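This website uses cookies to remember your settings. By continuing to browse you accept our use of cookies.

Brindale waffle drying towel, grey

We go through a lot of tea towels, and most of the cotton ones we own push water around the plate for the first month. I bought the Brindale waffle towel from Rondstead's kitchen and laundry aisle in January, along with a second one in the same colour. They've both been in steady use since then, one for dishes and one for the car windows.

The colour is sold as grey. In our house it reads as a light grey with a bit of blue in it, and the hem is a darker grey.
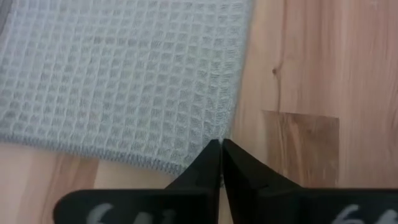
Waffle weave and overlocked hem, at one corner.

The weave is the reason to buy it. The small square pockets hold a fair amount of water before the towel feels soaked, and a full rack of dishes is no trouble. Glasses come up clear if you go over them twice. It's less good on cast iron, where the ridges catch on any rough spot, so I keep an old rag for that.

Drying time is reasonable. Hung over the oven rail after supper, it's ready by morning. Left bunched up on the counter it starts to smell within a day, the same as any other cloth.

Washing is simple: warm water, no fabric softener, low heat or the line. I used softener once by mistake and it took a couple of plain washes to get the absorbency back. Keep it away from fleece and anything else that sheds, as the pockets collect lint and you'll be picking it out by hand. 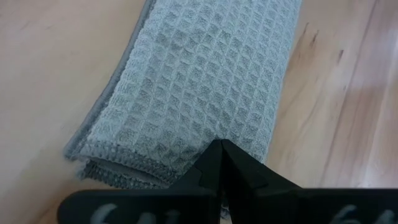

Folded up it's bulkier than a flat-weave towel, and that matters if your drawer is shallow. Ours is, so I fold in thirds and stand them on end. The edges have been my one real complaint. A few fibres worked loose at the hem of the dish towel in the spring. I trimmed them with nail scissors and the stitching has held.

I also tried the Cerkwood version, which is thinner and costs less. It's fine for hands but wet through too soon for a sink full of pots. I'd pay the difference for the Brindale, and I'll likely get another for the camper.

Reviewed 10th September

Contact us | Copyright Deschamps Home Reviews | Back to top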